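Courses > Materials Around Us > Unit 5: Sorting and Packing

Last updated: Oct 30, 2022

Unit 5 handout. Paper, pulp and metal on one table
Prepared by Shirin Moradi, with corrections from Farzad Abbasi

In the last unit we spoke about glass. Now we come to the things which are left after a small party or a coffee break, and we ask where each of them should go. Please read this handout before the practical hour and bring a pencil.

1. Sort by material first

Many students sort by use: all things for drinking together, all things for gifts together. For this course I ask you to sort by material. A paper cup and a cup carrier are used at the same moment, but they are made in different ways. The carrier is molded from pulp. The cup is often lined inside with a thin layer, so you must check the local rule before you put it with the cardboard.

2. Shape and space

Things of the same shape can be nested, and then they need little room. Cup carriers nest very well. A bucket is useful in another way, as smaller things can be stored in it. An open cardboard box should be filled from the heavy things to the light things.
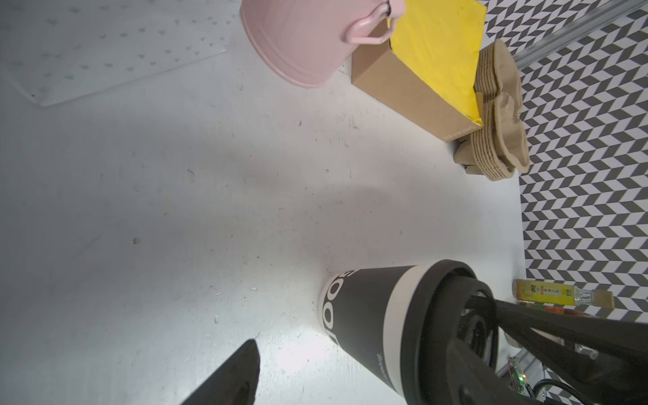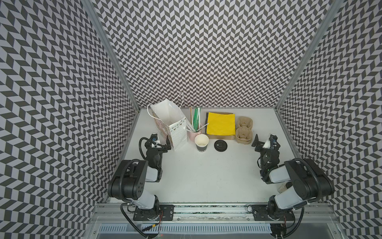
Objects on a white table, chevron pattern behind.

3. Words you will need

Nested: one put inside another of the same form.
Rim: the upper edge of a cup or a bucket.
Flap: the part of a box which folds to close it.
Molded: given its shape in a form.

Please do not mix "carton" and "cardboard" in your answers. In our notes, carton means the container and cardboard means the material.

4. Homework

Choose 4 things from your own kitchen. For each one write the material, whether it can be nested, and where your town collects it. If you are not sure of the material, write "not sure" and tell me what you tried. One page is enough. Farzad will collect the pages at the beginning of the next class.

Comments (4) | Shared 50 times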